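Three weeks with the Poojary kitchen pack, so time to write something down before I forget half of it. Quick version - worth it if you train household robot stuff in simulation and hate building kitchens by hand. Not worth it if you need food that squishes. Long version follows, typed fast, sorry.

## What it is

A download. Simulated kitchens, sold by Halton, meant for testing robot policies on the boring jobs - open the door, get the thing, close the door. You get 16 kitchens in the basic tier, plus a set of loose objects and a small task runner called Skullalo that resets the room and keeps score. No hardware. No cloud nonsense either, it all runs on your own machine, which was half the reason I paid.

The other thing I looked at was Ullamport. Prettier website, monthly fee, and you can't export anything. Closed the tab.

## Install

Fine. Mostly. The installer wants its own folder and sulks if there's a space in the path. Lost an evening to that. The error message says "asset root missing" and nothing else, so if you're here from a search engine: rename the folder. You're welcome.

First load is slow. Make coffee. After that the kitchens come up quick, even on my old desktop with the loud fan.

Docs are a mixed bag. The part on cameras is great. The part on custom tasks looks like it was written on a train and then never opened again. I ended up reading the sample tasks and copying from those, works better anyway.

## The cabinets

Most of my time went here becuase cabinet doors are what my policy is worst at. It does drawers okay. Ask it to grab a door handle and pull an arc and it turns into a drunk crab.

What I like is the doors are proper doors. Mass, friction, a hinge limit, all of it sitting in a plain text file you can edit. I bumped the hinge friction up until the pull felt like my own kitchen and reran everything. Scores dropped like a stone. Good! That's what I wanted to know.

Glass doors are the part I'd pay for again. My detector learned on solid doors, where anything it can see is a thing it can reach for. Put a pane in between and you find out very fast what it has and hasn't understood. The navy kitchen is my favorite for this. Two glass doors up top, long orange-gold bar handles side by side at the middle, and one little mottled green bottle standing low behind the left door, right up near the handle. Nasty setup. Small target, door in the way, handle crowding it.
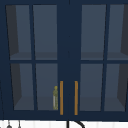

## Running the tests

Skullalo is simple enough. Pick a kitchen, pick a task, tell it how many tries, walk away. I left it going overnight and had 765 tries of "open and fetch" by morning. It writes a log line for every one, with the reason for the fail, and the reasons are pretty sensible. "Contact before open" was my big one. Translation: it went straight for the bottle and bonked the glass.

After some retraining with the panes switched on, it started going to the handle first. Not every time. Then it had a new favorite mistake, grabbing the handle of the wrong door and waiting there very proud of itself. Progress I guess.

One gripe - the runner has no pause. You stop it, you lose the batch. I've asked support, they said it's on the list. Everyone's list is long.

Another gripe, same area. Changing the lighting between tries is a checkbox, nice, but it changes the lamps and leaves the wall colors alone. If you want different paint you do it yourself in the config. Doable, just tedious, and I dont see why it isn't a checkbox too.

## Looks

Clean, a bit flat. Panes come out a soft gray-blue and I'd like a reflection option, real glass throws the window back at you and that's exactly what trips a camera up. Handles and trim look good. The little background bits are a nice touch, the navy room has a black arched faucet poking up under the cabinet and it gives the detector something else to chew on.

Objects are hit and miss. Bottles and cups fine. The bread is a brick.

## Price and support

Paid for the basic tier once, 2 seats, updates through next May. There's a bigger tier with more rooms and I don't need it yet. Support answered both my emails, the second one in the middle of the night my time, so somebody over there isn't sleeping.

## Would I buy it again

Yeah. For doors and drawers, yes. If you're doing cloth or cooking or anything soft, wait for a later version or look elsewhere.

Next up I'm pushing the hinge friction file further and trying the same policy on the drawers-only rooms, to see if all that glass training broke the one thing it used to be good at. Will post the config once I've cleaned out the swearing in the comments.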